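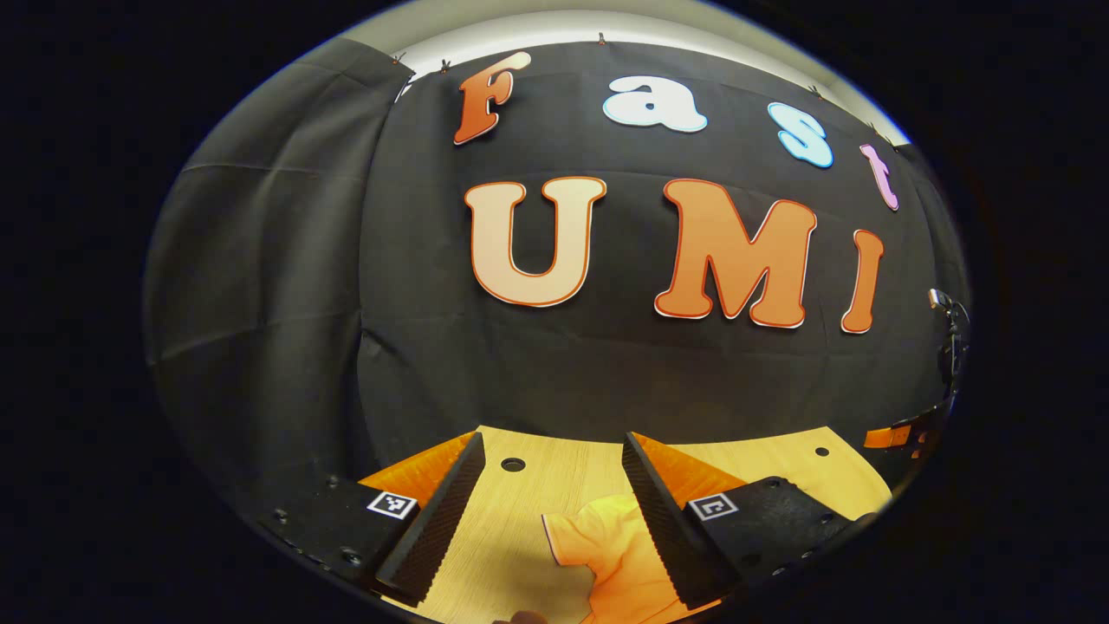 7.4 Fault 107: finger does not close fully
Fault 107 means that one finger stopped before it reached the closed position. In most cases a piece of fabric is caught at the base of the finger, near the plate with the screws. With small cloth items, such as the orange shirt on the table, a sleeve can go in there easily.

Caution: Do not pull the cloth while the power is on. The fingers can close without warning.

1. Press the stop button and switch off the Grarker supply.
2. Wait 30 seconds.
3. Open the fingers by hand and take out the cloth slowly.
4. Look at the ribbed inner side of both fingers. Remove threads with a soft brush.
5. Switch on and run the closing test 2 times.

Note: If the fault comes back, write to Igor Szewczyk at Vunolell service and do not use the gripper.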